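March 16, 2026
By Santino Figueroa

Keeping a two-armed robot usable on carpet

Carpet is harder on a household robot than tile. Fibres work into the finger joints, and light litter sinks into the pile so that the gripper closes above it. The points below apply to a machine used for floor pick-up in bedrooms.

Finger pads. Wipe with a barely damp cloth after each session and let them air-dry. Sugar from snack wrappers leaves a film, and a filmed pad will not let go of thin plastic. Replace the pads when the edge is rounded, or at 1,000 grips if you keep a log.

Cables. Leave enough slack for the wrist to turn fully both ways – no more than that. A long loop catches on drawer fronts and bed corners. Check the clips at the elbow every 2 weeks. 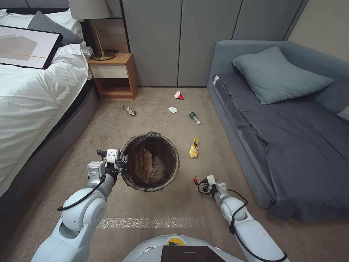
Bin hand. If one arm holds the bin and the other picks, set the holding grip on the rim first and lower the force until the rim stops flexing. Mesh baskets bend easily. Fold the liner well down on the outside, or the fingers will pinch it and drag it out with the next item.

Approach height. Set this again for every room. We start 3 mm above the pile and come down in single steps. Xiuying Song prefers to start at the backing and work up, which is quicker but wears the fingertips.

Floor tape. Press the ends flat before each run. A lifted end collects fluff and will foul a wheel.

Order of pick-up. Bottles first, as they roll. Wrappers next, tissue last.

Joint covers. Dry microfibre only. Solvent cleaners dull the gloss and creep into the seams.

Spare pads are kept in drawer 44 at Larnach. Sign for them.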